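The Blanket on the Top Bunk

I moved into room 639 in Jellwood Hall with two suitcases, a desk fan, and a comforter my grandmother had ordered from the Zellari catalog without asking me. It was mustard yellow and big enough for a king. My bed was a twin XL, and it was the top bunk, so the extra just sort of poured over the side like gravy.

My roommate had the bottom bunk. She was very polite about it for 11 days. She'd lift the edge when she got in, like somebody ducking into a tent, and let it fall behind her, and then I'd hear her phone click on in there.

I figured she hated it. I would have! So one night, while we were in the kitchen down the hall putting off the dishes, I told her I was getting rid of the thing and ordering a gray one from Folteo. It was on sale, the right size, very grown-up.
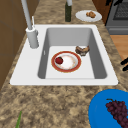 She asked me, in a small voice, if I could maybe wait until October, then said that with the yellow thing hanging down she slept better than she ever had at home, and that she'd already pinned a string of lights up in there.

Well, I didn't know what to do with that. I'd spent all that time tucking the extra under my mattress every morning (it took forever, and by midnight it had always worked its way loose again) and she'd been untucking it. I'd blamed gravity!

I ordered the Folteo one anyway, because I'd already told my mother I would. Sixteen dollars off. It came in a flat plastic bag and smelled like a new shower curtain. 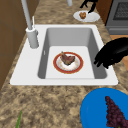

So then we had two comforters and one problem. The gray one fit me perfectly and I froze under it. I lay up there with socks on my hands, listening to her not complain about the missing wall of her tent, and at two in the morning I climbed down the ladder, dragged the yellow one out of the closet and threw it back up over the rail. Half of it landed on my pillow and the other half dropped down her side.

"Oh, thank goodness," said the bottom bunk.

The lights came on behind it, and I went back up and slept until noon.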